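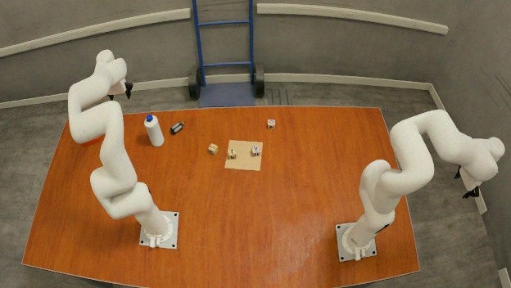

Wanda Kapoor
@wandakapoor · Mon 16 June

Spent the weekend refinishing my aunt's old dining table in Lellstead. Posting what I learned in case anyone has the same job ahead.

The old varnish took two rounds of stripper and a full day of scraping. I budgeted an afternoon.

Sand with the grain — even on the edges. I got lazy on one corner and had to redo it with 120 grit.

Test your stain on the underside first. The can said "light cherry" and it came out close to orange.

I bought everything in Haverford for 87 dollars. A shop in Noltbridge quoted me 453 to do it, pickup included.

Someone asked about topcoat. Oil-based poly, three thin coats, overnight between each. I skipped sanding after the last one.

Deming Lu told me to wait a week before putting plates on it. My aunt gave it two days.

The chairs are next. There are six of them and they all wobble, so probably not before fall.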